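The old footbridge over the creek at Wulamthorpe Street is going to be closed for most of the fall, and if you're one of the people who cuts across it to get to the hardware store, you'd better start leaving earlier. I walked down there yesterday to read the notice for myself (it's stapled to a utility pole, at a height that suits somebody much taller than me) and then I stood around for an hour talking to whoever came by. That's my idea of a good morning.

The notice is dated 02/08/2021 and says the deck has to come off so they can get a look at the two steel beams underneath. Work is supposed to wrap up in November. I've lived in Ostton long enough to have seen a few "supposed to's" come and go, but the crew I met seemed to know their business, so I'm going to be an optimist for once.

If you didn't grow up here, you may not know it even has a name. It's the Tanabe bridge, or it was when I was a kid, after the family who ran the nursery on the east bank. The nursery is long gone, but the sign bracket is still bolted to the brick wall on that side, with nothing hanging off it. I have taken a picture of that bracket every few years since high school. My wife has asked me to stop showing them to company.

What I always liked best, though, is the railing. Most footbridges of that age got plain pipe. Ours has flat iron bars, riveted, with a little twist in every one, and there's a maker's plate on the west end that reads VUDUM, and under it the number 714. I used to think that was the address. My brother told me it was how many people had fallen in, and I believed him until I was nine!

I asked Yen-ting Mok about the plate. She's the engineer on the job and she was very patient with me, considering I'd parked in the spot where her truck was supposed to go. She said Vudum was a foundry and 714 would be a pattern number, something they'd look up in a catalog when a town wrote in for more railing. She hasn't found the catalog. If anybody has one in an attic, I'd love to see it, and I bet she would too.

The railing is staying, by the way. I asked twice. Every section gets unbolted, tagged, cleaned up and put back in the order it came off. Two sections on the north side are bent outward, and those will be straightened if the iron will stand for it. The bend has been there as long as I can remember. I've heard it was a runaway milk truck, I've heard it was an ice jam, and Hatsue Sasaki, who has lived in the yellow house by the west steps since before I was born, told me it was a piano.

A piano! I made her tell it all the way through. Her uncle and three of his friends were moving an upright across to a house on the east side, on a borrowed dolly, and the dolly had one bad wheel. They got to the middle and it started to swing. Nobody was hurt, the piano stayed on the bridge, and the railing has had a belly in it ever since. She says the high notes never worked after that. I can't prove any of it, but I know which version I'm going to repeat.

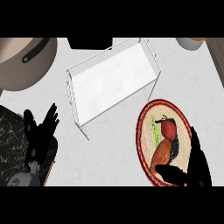
Now for the money part, which I know some of you scroll down for. The council set aside enough for the deck and the inspection, and the paint is being covered by a neighborhood fund that has been passing the hat since spring. Jytte Juhl has been keeping track of who gave what, and she tells me 565 households have chipped in so far. I didn't think there were 565 households on our side of town, so either I'm a poor judge or people on the far side care more about that bridge than they let on. You can still give if you want to. Jytte will take a check, and she'll take cash too, but she'd like it in an envelope with your name on it.

The color is not settled. It's green today, and under the green there's a gray, and under the gray there's a dark red that I'm very fond of. You can see all three where the paint has chipped near the plate. Katsuhiko Shimada, whose shop is doing the ironwork, scraped a patch for me with his pocketknife and said the red is most likely just primer. I told him I didn't want to hear that. He laughed and scraped a little more and said well, it could be a finish coat, he'd have to get it back to the shop. I'm holding on to that.

While the deck is off you'll have to go around by the road bridge, and that's a longer walk than it looks on a map, with a stretch of 100 yards or so where the sidewalk gives out and you're in the weeds. Edileuza Lins walks her two kids to school that way already when the creek is high. She asked at the last meeting for some gravel to be put down there before the closing starts, and she was told it would be looked at. I went over to look at it myself. There was no gravel when I was there, but there were four orange stakes in the ground, and I don't remember those from before. So maybe.

A few other things I picked up while I was in everybody's way:

- The steps on the east bank will stay open, but they won't go anywhere, so don't use them unless you just like steps.
- Parking is off limits for 30 feet on either side of the bridge while the crane is in. That includes me, I've been told.
- The lamp on the west end will be taken down and rewired. It's been out for two winters.
- If you have a padlock on the railing with your initials on it, come get it. Katsuhiko doesn't want to cut them, but he will.

About those padlocks. There are quite a few, and some of them are so rusted I don't think a key would do you any good. One has a strip of masking tape on it with a phone number, and I called it, naturally. It rang and rang.

I'll go back down when the crane shows up, and I'm hoping they'll let me stand someplace where I can get a look at those beams. Yen-ting says there ought to be mill marks rolled into the steel if the rust hasn't eaten them, and that would tell us where it came from, and maybe when. The town's own records give two different years for the bridge, and the little brass marker on the east side gives a third.

Send me your Tanabe bridge pictures in the meantime, especially anything from before the green paint. I'll scan them and get them right back to you. And if you're related to whoever owned that piano, please call me. I'm home most evenings.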